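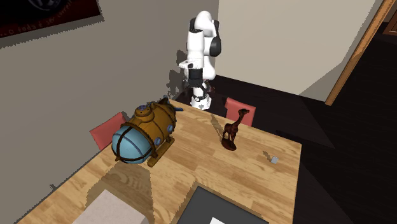 The Arm Fund

We had 3,000 dollars and I had already spent it in my head four different ways by the time the bus got to Pusstead.

The money was for an arm. I should say that my sister Ada thought the money was for a roof over the back step, and that she had a drawing of the roof, with measurements. But the grant letter said "equipment to extend opening hours," and you can't extend anything with a roof except the time you stand under it. So the arm won, two votes to one, with Ada as the one and my nephew Rollo as the deciding vote. Rollo was eleven. He had been promised nothing. I want that on the record.

We ran a toy lending library out of what used to be a shoe repair shop. Kids brought toys back in paper bags at all hours through the old repair hatch, and each morning I emptied the bags onto the table and sorted. Big things to the left, animals in the middle, blocks in the tray. It took me until almost ten, and we were supposed to open at nine. I loved the idea of coming in with my coffee and finding it done. I loved it so much that I read robot catalogs in the bath.

"What does it sort by?" Ada asked.

"Whatever we tell it."

"And who tells it?"

"I do! I've been watching lessons."

She went back to her roof.

The first quote came from Clikelon on a Tuesday, and it was 3,713 dollars. I read it standing up, then I sat down and read it again to see if it was any shorter from there. One arm, white. One base. One gripper, their nice one. A table clamp, a power supply, a cable with a name so long it wrapped onto a second line. I wrote back and asked if the cable was optional. A man named Bjartur Vestergaard answered within the hour and said that it was, in the same way that the road is optional to a car.

I liked him right away.

He worked out of the Clikelon office in Brorkau, a three-hour drive from us, and it seemed that he had more patience than customers. He never once tried to hurry me. When I told him what we had in the bank, he didn't go quiet the way people do. He asked what was on the table.

"Which table?"

"Yours. Where it will work. Tell me what's on it in the morning."

So I told him. A submarine the size of a loaf of bread, a giraffe on a little round stand, blocks. He asked how thick the giraffe was at the neck. I had to go and get a ruler. He asked if the submarine had anything sticking out of it, and I laughed out loud, alone in the shop, with the phone between my ear and my shoulder. It was all sticking out! It had a turret and a pipe and its own stand.

"Good," he said. "Before you spend anything, let's try it for free."

The table that wasn't there

What he meant was a program. You build the room inside the computer, you put an arm in the room, and you can knock over giraffes all day long without gluing a single ear back on. He sent me a link and a room somebody had already made, with honey-colored wood on the table and coral-red chairs pushed up to it, and he helped me put our kind of toys in. Rollo took over the mouse in the first ten minutes. He didn't think much of the chairs, but he said the floor was dark enough to be outer space and that would do.

I can't tell you how happy that first evening was. Ada came down to say supper was ready and stayed on her feet in the doorway for an hour with a dish towel on her shoulder. The arm stood folded at the far end, looking as if it had been called on in class. The submarine shone gold. There was a gray cube over by the right edge, so small that Ada thought it was a crumb on the screen and tried to wipe it off.

"What's that for?" she asked.

"That's the hard one," said Rollo, who had decided this himself.

He was wrong, as we found out over the next two weeks. We ran it before school and after supper. I kept a notebook with two columns, one for each gripper on the price list, because the gripper was where all the money was hiding. The arm alone, refurbished, was 2,134. Bjartur had one on a shelf in Brorkau that had been sent back by a company that went with a bigger size. Freight was another 300. I did that sum on the back of Ada's roof drawing, and then I had to apologize and copy the roof out again on a clean sheet. What was left over had to buy the hand.

The cheap hand had two thin fingers. The Usman, from the good end of the list, had wide ones. I wanted the cheap hand to be enough. I wanted it the way you want a coat to fit when it's the last one on the rack.

It was fine with the cube. It was wonderful with the cube! Rollo cheered. Then I sent it after the animals, and it pinched a neck and the animal swung around like a gate and went over on its side. Again. Again. I wrote it all down in my left-hand column until the left-hand column needed another page.

"Could you just not lend out animals?" Ada said, and Rollo looked at her as if she had suggested not lending out toys.

So on a wet night in March we loaded the Usman and pointed the view straight down, and I stopped talking for once. 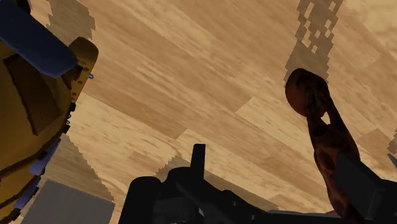

Money makes me hasty, and that night I made myself slow down and learn what I'd be paying for. I had thought of a gripper as a kind of tweezers, and you pay more for better tweezers. From overhead it was plain that I'd been thinking about the wrong thing. I'd been fretting over the grip and never once over the room the hand needs to get in. The big dark pad was leaning right up against the rust-brown shape, a broad flat face beside all those lumps and hollows, and over on the other side the great yellow bulk took up the whole left edge, with bits of blue poking out of it toward the hand. All that bare planking between the two was what made it possible. Shove them together, the way they come out of a paper bag, and where would the hand go? I put my finger on the screen and measured the gap in fingernails.

"We need a bigger table," I said.

"We need a what?" said Ada.

But she had pulled up a chair. She leaned in until her nose was almost on the glass, and she asked why the shadows had stairs on the edges, and Rollo told her that was just how the computer did shadows when it was in a hurry. She nodded at that. Then she tapped the empty part of the wood.

"You don't need a bigger table," she said. "You need the bags to come in one at a time. Make a chute. Something with a slope to it, so they slide down and wait their turn."

"A slope," I said.

"Like a little roof."

I didn't dare look at Rollo.

She drew it right then, on the clean copy, underneath the other one. It ran from the repair hatch down to the near end of the table, with a flap at the bottom and a lip to stop things rolling. She had the measurements for the hatch in her head already. She'd measured that whole back wall in the fall. The lumber would come out of what we had in the shed, and the hinges out of the drawer where hinges live.

The call

I phoned Bjartur in the morning before I could lose my nerve. I read him my columns, both of them, all the pages. I told him about the gap, and about the chute, and he asked me to hold the drawing up to the camera and then asked who had made it.

"My sister. She's against the whole thing."

"Please tell her the angle is very good."

Then we did the numbers. The shelf arm, the freight, the cable (I didn't say a word about the cable). With a new Usman it went over. He said there was one that had been on the demonstration bench, with scratches, and would I mind scratches? I thought about our shop, and the tea set with three cups, and the rocking horse that had been painted by at least five different children. I said I thought scratches would be all right.

It came in under. Only just! I wrote the total in the notebook and drew a box around it, and then another box around that.

"One more thing," said Bjartur. "Keep running the program while you wait. Change the toys. Put in the worst ones you have."

I passed this on at lunch. Rollo was gone from the table before I had finished, and I could hear him in the shop pulling things off the shelves. He came back with the spinning top, the rubber octopus and a kite with no string.

Ada picked up the octopus by one leg and let it dangle.

"How wide does the hand open?" she asked, and reached for the ruler.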